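Maren, the student robotics club at Workdale, spent August on a single arm and a single task: lower the gripper to a long black block, close, lift, set down. The log holds 2,136 attempts, 2,125 of them usable. Baiba Ots, who keeps the log, wants another 200 before the Drekis heats – with the cloth left on, as patterned backgrounds trouble the vision code.

The arm over the block, gripper pointing down:

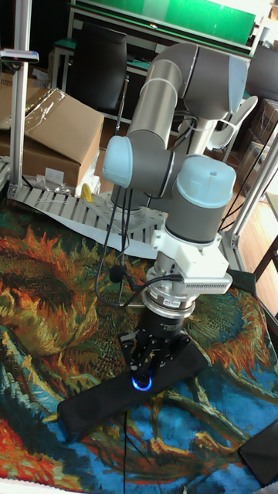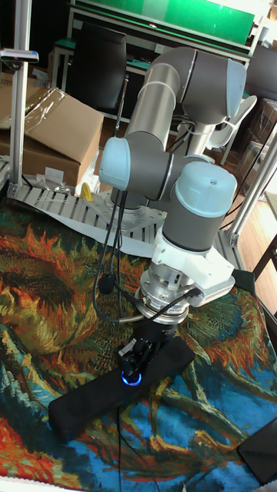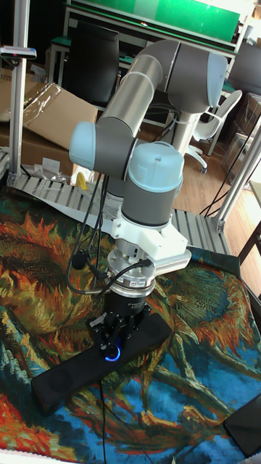
Oda, from a rival team, would drop the 200 and spend the time on 2 new objects, arguing that a log of one block says little about the next.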